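Tatu Mugo
2019-07-21

1/
I spent the spring translating a paint catalog from English to Swahili, and I want to write down some things about color words before I forget them. It is a long thread. Please be patient with me.

2/
The client is Standow. They make wall paint in Trimthorpe and wanted a catalog for their shops on our side. It has 345 color names. I accepted the job in March because I thought names are short, so the work will be fast. My friend Mwende Okoth, who translated cosmetics before, laughed at me on the phone for a long time.

3/
First, the basics for people who do not speak Swahili. We have three colors which are real adjectives and change with the noun: -eupe (white), -eusi (black), -ekundu (red). A white chair is kiti cheupe, white chairs are viti vyeupe. A white table is meza nyeupe. A white car is gari jeupe.

4/
Most of the others are things that lent their name to a color. Kijani, green, comes from the leaf. Kijivu, gray, comes from ash. Zambarau, purple, is a fruit which stains your tongue and your school shirt. These words do not change. You say "of green", "of gray", and continue with your life.

5/
So you would expect that white is the easy one. White is old, it has grammar, every child knows it. But the Standow catalog starts with four pages of white. Chalk, Linen, First Milk, Quiet Morning, Swan's Shoulder. I had to find a Swahili name for Swan's Shoulder.

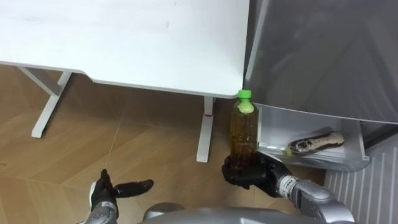 6/
I did not translate Swan's Shoulder. I wrote to the client and asked what the color is supposed to make people feel. The answer came after two days: "calm and a bit expensive." I called it Ukungu wa Asubuhi, morning mist. Then Quiet Morning needed a new name, of course, and I lost the afternoon.

7/
A small lesson from this. When you translate a list of names, you cannot finish one name and leave it. Every name sits next to its neighbors. If you move one, you push another. I now keep a separate sheet only for words I have already used.

8/
Gray was better. Ash is a rich thing in our language, because many of us grew up with a kitchen fire. My grandmother could tell you which wood made which ash. I used charcoal ash, banana leaf ash, cold ash. Brian Makori, who was my reviewer, removed "cold ash" because he said it makes him think of a house where no one has cooked. I was angry for one evening, and then I agreed with him.

9/
Brian is a very strict reader. He lives in Nanport and prints everything on paper. He says a color name must be possible to say aloud to a shopkeeper without shame. I wrote this sentence on a card and put it above my desk.

10/
Then we arrived at brown, and brown took longer than all the whites and grays together.
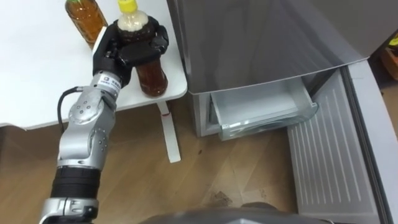
11/
Our common word for brown is kahawia, and it comes from kahawa, coffee. It is a good word, but coffee is only one drink, and people in my family compare everything with tea. Strong tea, weak tea, tea with milk, tea that was forgotten on the stove. Look at the two bottles: the one with the yellow cap is a dark amber brown, and the one behind it is much lighter, nearly gold. In English I can say "amber" for both and add dark or light. In Swahili I know no single word for amber that a shopkeeper would use, so for these shades I went to the teapot. The dark one became Chai ya Rangi, which is what we call black tea, but word for word it means "tea of color."

12/
I am proud of Chai ya Rangi. Please allow me this.

13/
There is also maji ya kunde, "water of cowpeas", for the brown of a person's skin. It is a lovely expression and I grew up hearing it about my aunt. I decided it does not belong on a wall. Upendo Makori (sister of Brian, she joined for the last pages) thinks I was too careful. We still have not finished this discussion.

14/
Yellow is manjano, turmeric. I never thought about it as a spice when I was a child, it was only the color of things. Then I read the catalog and they had a paint with the name Turmeric, and another one with the name Plain Yellow. For me these are the same word! I made Turmeric into Manjano Mbichi, raw turmeric, and Plain Yellow stayed Manjano.

15/
Blue gave me the opposite problem. We have samawati, from the sky, and many people also simply say bluu. Purists do not like bluu. But I asked in the market, and the people who sell cloth said bluu for dark and samawati for light, without thinking. So the language already made a useful division, and I only had to follow it.

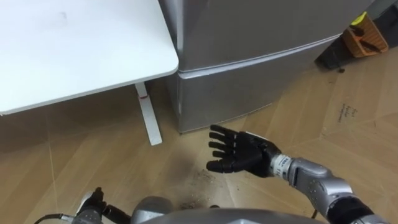

16/
The same thing happens with pink. The dictionary will give you waridi, from the rose, and it is beautiful on paper. In the market I heard pinki all day. I kept waridi for the soft shades and used pinki only once, for a paint which in English is called Party Shoes. It seemed fair.

17/
A note about tools, because somebody will ask. I used a spreadsheet, two dictionaries and a glossary program called Swai, which warns you when you use the same translation two times. In this job it warned me often. The last file had 1342 lines, because each name also had a short description and a label for the tin, and some had a warning text about bathrooms.

18/
The descriptions could be long, but the label had space for only a few letters. Ukungu wa Asubuhi did not fit. It is now Ukungu on the tin and Ukungu wa Asubuhi in the catalog, and I try not to think about it when I walk past the shop.

19/
They printed 500 copies for the first shops. Tania Dissanayake, who made the layout, sent me one with a letter. On page 9 one word is divided in the wrong place. I found it in the first minute, as always.

20/
If your language has a color name which comes from a food, a plant or an animal, please write it under this post with the literal meaning. I am especially looking for greens. Leaves are not enough for me anymore.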